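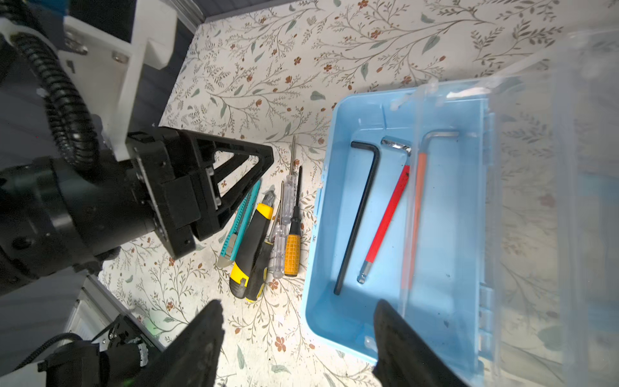
Minutes of the demonstration collection meeting

Place: the small workshop, Clivcombe
Time: 14:00
Present: Benjamín Painemal (chair), Gervasio Núñez (minutes), the four operators, and the person from Iven who looks after the training computer
Apologies: none received

1. Minutes of the last meeting

The minutes were accepted with one correction. Under "storage" I had written that failed episodes are deleted. They are kept, but in a separate folder, and they do not go into training. I have changed the text.

2. Tool sorting task

Benjamín reminded everybody what the task must show. The tools start on the table and the hex keys have their place in the blue tray. The two arms should pick up the tools one at a time, and each tool should be put down in a controlled way. To throw or push a tool into its place is not accepted, even if it ends in the correct position.

The operators said that the screwdrivers with clear handles are the most difficult. Seen from the wrist cameras, the edge of the handle is not easy to find against the flowers of the table surface, and the operator closes the gripper too early. One operator asked if we could change to a plain cloth. Benjamín would like to keep the flowers, as the model must learn to work on more than one kind of surface. It was agreed to record the same task on a plain grey cloth also, as a separate set with its own name.

The tools will not always be bunched together at the start. For half of the episodes they should be spread over the table, with the handles pointing in different directions. The operator who resets the table decides the positions and should not repeat the same arrangement twice in one session.

3. Tray and lid

There was a longer discussion on the lid of the tray. Some operators begin with the lid open and others begin with it closed and open it as part of the episode. Both are useful, but they were saved under the same task name, and the written instruction for them was also the same. The colleague from Iven explained that this is a problem for the model, which receives one sentence and sees two different beginnings.

Decision: there will be two task names. "Tray open" begins with the lid fully open. "Tray closed" begins with the lid down and includes the opening. The older episodes will be looked at again and put under the right name. Gervasio will do this.

It was asked if an episode counts when a hex key lies across another one in the tray. It counts, provided that the lid can still close.

4. Knives

The blade of a utility knife must be fully drawn in before anybody puts a hand on the table. The person who resets is responsible for checking this, every time and with the arms stopped. Benjamín asked that the rule be printed and fixed beside the stop button. The teal knife and the yellow and black one both stay in the task for now. We will ask Painemal whether they can supply knives of the same shape with a blunt blade.

5. Quality of the episodes

Of the episodes checked since the last meeting, 11 were rejected. Most of them had a long pause in the middle, where the operator was thinking what to do next. Operators are asked to decide the order of the tools before they start to record. If they lose the order, they should stop and begin again - it is faster than to correct it later.

Two operators use the left arm much less than the right. This can be seen clearly in the recordings, and Benjamín asked them to take the tools on the left side with the left arm, also when the right one could reach them. Small corrections of a grasp are welcome and should not be cut out. The model needs to see how a poor grasp is repaired.

6. Labelling in Adau

The labels are now written directly in Adau after each session. Please use the agreed names: "utility knife", "screwdriver", "hex key". The words "cutter" and "Allen key" were found in several places and will be replaced.

7. Actions

Gervasio - rename the older tray episodes.
Benjamín - print the knife rule, write to Painemal.
Operators - 6 sessions on the flowered surface, then 2 on the grey one.
Iven - send a short list of rejected episodes after each upload.

8. Other matters

The room is needed by others during one week in November. The dates will be sent by e-mail when they are known.

The meeting closed at 15:20.

Minutes taken by Gervasio Núñez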